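About Sukstead

Sukstead makes fitted and freestanding storage furniture for bedrooms and hallways: wardrobes, chests of drawers, dressing tables, shoe cabinets and the internal parts that go in them. The company builds to order from a fixed range of carcass sizes. Nothing is held as finished stock, apart from handles, runners, shelf pins and replacement feet, which are kept on the shelf for repairs.

The business began as a repair shop for drawer runners and hinges. Most of the furniture that came in had failed at the same few points, and the first Sukstead chest was drawn up to avoid them. The repair bench still operates and takes in furniture by other makers when the parts can be matched.

Where we work

Production is at Skandelby, in a single-story building divided into a panel hall, an assembly hall and a finishing room. The finishing room is kept under positive air pressure and is closed to visitors during spraying. Orders are packed in the assembly hall and leave by the loading doors on the north side. Collection is possible by appointment. Please bring a vehicle with a flat load floor at least as long as the longest carton on your packing list.

The showroom is at the front of the same building. It holds assembled examples from each range and a wall of finish samples. Finish samples may be borrowed for 6 days against a deposit. Handles may not be borrowed but can be bought singly and returned unused.

How our sizes are stated

All Sukstead sizes are outside sizes unless the page says otherwise. Width is measured across the carcass at its widest fixed point, excluding handles. Depth is measured from the back panel to the face of the closed drawer front or door. Height is measured from the floor to the top surface with the leveling feet fully retracted. The feet add up to 15 mm when extended.

Inside sizes are given separately for drawers and wardrobe compartments. A drawer's inside width is always less than the width of its front, and the difference depends on the runner. Side-mounted runners take more width than undermount runners. Undermount runners take more height. If you are planning to fit boxes or dividers of your own, use the inside sizes from the drawing supplied with your order confirmation and not the catalog figures, which are rounded down to the nearest 5 mm.

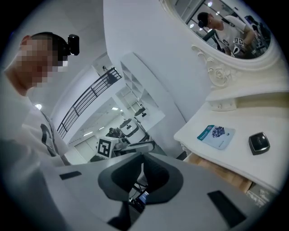 Panel thickness affects inside sizes as well. The standard carcass panel is 18 mm and the heavy panel is 25 mm, so a wardrobe in the heavy panel loses 14 mm of inside width for the same outside width. Clearance in front of the furniture is a separate matter and is often left out of customers' sketches. A person leaning forward over a top or an open drawer, as the man in the white T-shirt is doing, takes up floor space behind the furniture's own footprint, and a drawer opened to full extension takes up more. We ask for the distance from the wall to the nearest fixed obstacle on every order form. If that distance is too small for the drawers ordered, the office will write to you before the order goes to the panel hall.

The ranges

There are two ranges. They share the same carcass sizes and differ in construction, fronts and price.

Drasilance is the painted range. Fronts are framed, with a choice of plain or molded edges, and tops may be straight or bowed. The paint is a two-part water-based coating applied in three coats, with the edges sealed before the first. Colors are mixed to our own card. Matching to a customer's sample is available at extra cost and adds to the lead time. Slight variation between separate batches is normal, so items that will stand side by side should be ordered together.

Teoh is the veneered range. Fronts are flat and veneer is matched across each item, not across a full order. Where a run of wardrobes needs matched grain from end to end, the sheets have to be reserved in advance and the run must be made in one batch. Teoh tops are straight only. The veneer is finished in a hard oil that can be renewed at home with the kit supplied.

Drawer construction

Drawer boxes in both ranges are solid wood with dovetailed corners at the front and back. The base is let into a groove on all four sides. Drawers up to 511 mm wide have a 6 mm base. Wider drawers have a heavier base with a center support. Boxes are left unpainted inside and finished with one coat of clear lacquer. Scented liners can mark the lacquer and are not recommended in the first weeks after delivery.

Each runner design is tested before it is approved for use. The test drawer is loaded evenly, opened to full extension and closed again by machine, and the sag at the front edge is measured at fixed intervals. The load limit printed on the runner label applies to an evenly spread load. It does not apply to weight placed at the front of an open drawer, and it is not a limit for standing or sitting on.

Shallow drawers, such as those fitted under the top of a dressing table, use a shorter wooden runner with a stop block. They do not lock at full extension. To remove one, lift the front slightly once it meets the stop and draw it toward you. To refit it, place the back of the box on the runners, keep it level, and push until the block drops behind the rail.

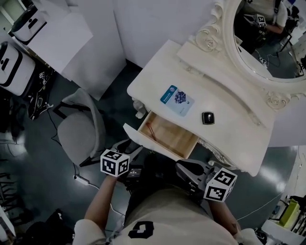 Wooden runners may stiffen in humid weather. Rub a plain white candle along the contact surface and wipe off the excess. Do not use spray lubricants, as they soften the lacquer and collect dust. If a drawer still binds, check that the carcass is level from side to side and from front to back before adjusting anything else. A carcass that is out of level will pull the opening out of square, and the drawer will rub at one upper corner.

Mirrors

Mirrors for dressing tables are supplied in their own carton and are fixed after the table is in position. The glass is 4 mm float with a polished edge and a safety film on the back. Wall fixings are included with every mirror and must be used, including on models where the frame also rests on the table. The fixings supplied are for solid masonry. For hollow walls, use fixings rated for the weight on the carton label.

Clean the glass with a damp cloth and dry it at once. Cleaner sprayed directly on the glass can run behind the frame and damage the silvering from the edge inward. Damage of this type is not covered by the guarantee.

Special sizes

Carcass widths can be reduced from the nearest standard size in steps of 10 mm. The smallest width available is 200 mm, for a narrow wardrobe filler with fixed shelves. Heights can be reduced but not increased. Depths can be changed only on items without drawers, because runners come in set lengths.

Sloping ceilings are handled with a cut-back carcass. We need three measurements: the height of the low wall, the height at the front of the wardrobe and the distance between the two. A template in stiff card is accepted in place of the third measurement. Special sizes are priced from the next standard size up, plus a setting charge for each different dimension. They cannot be canceled once the panels are cut.

Delivery and assembly

Chests, dressing tables and shoe cabinets are delivered assembled. Wardrobes are delivered as panels and put together in the room. A wardrobe cannot be tilted upright after assembly in a room where the ceiling height is less than its diagonal, and so our fitters build every wardrobe standing.

Measure the whole route to the room before ordering: front door, hallway, stair width, landing turns and the final doorway. The largest assembled chest is 114 cm wide and will not pass around a tight landing with its legs fitted. Legs can be left off for delivery if you ask when ordering. Our fitters do not remove doors, windows or banisters.

Furniture taller than it is deep must be fixed to the wall with the bracket supplied. The fitter will do this on request where the wall type has been stated on the order form. Skirting boards are not cut. Wardrobes have a rear cut-out at floor level that clears a board up to 120 mm high and 20 mm thick.

Materials

Panel materials are bought by the pallet and checked for moisture content on arrival. Pallets outside our limits are returned. Solid wood for drawer boxes is stored in the assembly hall before machining so that it settles at the same humidity as the finished work. Offcuts long enough for a drawer side are kept. Shorter pieces go to the heating plant, which warms the finishing room for most of the year.

Guarantee and parts

Carcasses and drawer boxes are guaranteed for ten years, runners and hinges for five, and painted or oiled surfaces for two. The guarantee runs from the delivery date and stays with the furniture if it is sold, provided the order label is still in place. The label is fixed to the inside of the back panel on wardrobes and to the underside of the top on all other items.

Quote the order number when asking for parts. If the label is missing, send the outside sizes, the handle spacing from center to center, and a note of whether the runners are at the side or underneath. Parts for discontinued items are made on the repair bench when time allows, normally in a batch each June.

Contact

The office answers questions by email and by telephone on working mornings. Drawings can be sent as PDF files or on paper, with dimensions written in millimeters. Sketches in inches are accepted but will be converted and returned to you for signature before a price is given.

Page last revised Tuesday, January 13, 2026.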